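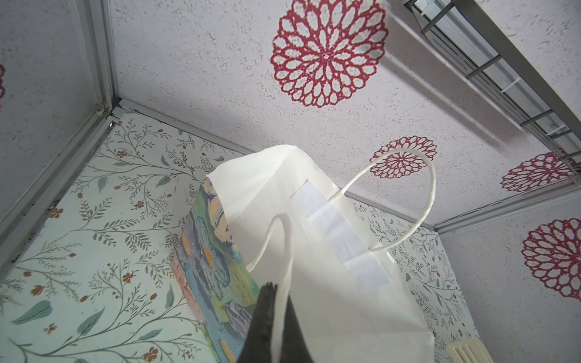 Which gripper are we going to buy?

Most likely the Fuchs with the soft-tipped fingers, but I'd like to hold off on signing until we've run the Saletus once more on bags, and I'll explain why further down.

Hi Gheorghița, and hi to everyone else at Flaten who ends up reading these. Thanks for being patient with me on this one. I know the last report was mostly about shipping delays and a missing adapter plate, so it's nice to finally write you one with real grasping in it!

Where we are

We've logged 2335 grasps since the arm was mounted. Of those, 670 were on paper bags, and that's a much bigger share than I promised you in the plan. The plan said boxes first, then bottles, then "soft and awkward items" at the end if there was time. Boxes went so smoothly that we got bored (sorry, but it's true) and moved ahead to the awkward stuff early. I think it was the right call. Any of the grippers we looked at can pick up a box. Bags are where they start to look different from each other.

We have the two serious candidates, the Fuchs and the Saletus, plus the old parallel gripper that came with the Trostau arm. I'd planned on treating the old one as a baseline and forgetting about it, but it's been useful to keep around because it's so predictable. When something goes strange with one of the new ones, Florante swaps the old one back in and we find out pretty fast if the trouble is in the gripper or in our code. Twice now it was our code.

How the bags are going

A plain paper shopping bag with twisted handles is harder than I expected. You'd think the handles are the obvious thing to grab, and they are, when they're standing up neatly and pointing the same way. Usually one flops over and the other one doesn't. Then the fingers come in for one handle and push the side of the bag on the way, the paper gives, and the handle you were aiming for has moved by the time you close.

So we split the bag work into handle grasps and body grasps. For handles, the Saletus is better, no contest. Its fingers are narrow and it gets into a loop without bumping everything nearby. For the body of the bag, meaning the side or the folded bottom edge, the Fuchs wins easily. The tips have some grip to them and the paper stays put. The Saletus tends to crease the paper and slide off, and turning up the force only makes deeper creases.

What I can't tell you yet is which of those matters more. If your people on the packing side mostly see bags standing upright, handles matter. If the bags come in on their sides or get tipped over, it's body grasps all day. Could somebody at Flaten tell me how bags show up in the real bins? Even a guess would help me weight the scores. Right now I'm weighting them equally, and that's why the Fuchs is ahead: it's the better of the two on the body, and on handles it's merely slow.

The wrist camera

This part of the project has grown a bit. We moved the small camera down closer to the fingers, and I'm glad we did. From the old mount you'd lose the fingertip behind whatever it was touching at exactly the moment you wanted to see it. With the new mount a fingertip shows up at the bottom of the view, so when we go back over a failed grasp we can see where the tip was pressing into the paper. Florante has been reviewing failures this way every Wednesday and his notes have gotten a lot more specific. "Slipped" used to be the whole entry. Now it'll be something like "tip landed on the reinforced strip, no give, rolled left."

That strip is worth a mention, by the way. Some bags have a stiffer band of tape down the side panel, and it changes how the paper folds when you press on it. Grasps that land on it behave differently from grasps that land next to it. I didn't have a column for that in the log and now I do. The earlier bag grasps will need to be relabeled, and I'd say it's a couple of afternoons of clicking through footage. Not exciting, but I don't want to hand you a comparison that mixes the two up.

One downside of the new mount is that the lens is so close that white paper can fill most of the picture, and with bright lights on, the folds wash out to almost nothing. We turned the exposure down and that helped. It then made dark items too dark. I'd like to try a setting that adjusts during the approach and locks right before contact, and Florante thinks the controller can trigger that. We'll see.

Things that didn't work

The quick-change coupling for the Saletus has been a pain. It seats fine by hand, and then the controller reports it as missing, so we unseat it and do it again. The supplier is sending a new cable. Until it gets here each swap eats up a good part of the morning, and we've been doing the swaps less often than the test plan says. That means the two grippers weren't always tested back to back on the same objects, and you should keep that in mind when you look at the numbers.

I also spent way too long on a scoring formula that combined speed, success and damage to the item into one number. It looked very official and I couldn't explain it to anyone, including myself on a Monday. I've dropped it. You'll get three separate columns.

Money

There's $400 left in the parts line. The replacement cable is covered by the supplier, so the only thing I expect to take out of that is a spare set of soft tips for the Fuchs. They do wear — the ridges on the first set are smoother than they were — and I'd like to know how quickly before we tell you it's the one to buy. The labor line is on track.

What's next

— Relabel the earlier bag grasps with the new column.
— Run the Saletus on bags again with the new cable, same objects as the Fuchs, same day.
— Try the exposure lock.
— Run bags with other objects leaning up against them, since so far our neat layouts have been kinder to the grippers than your bins will be.

I'm aiming to have the comparison done in November. There are 5 open items on the shared list with your name next to them, Gheorghița, and most are quick yes-or-no things about item sizes. The one I need most is the question about how the bags arrive. If it's easier to talk it through, call me, mornings are best. Florante Samonte can answer anything about the camera setup while I'm out, and he has all the raw logs too.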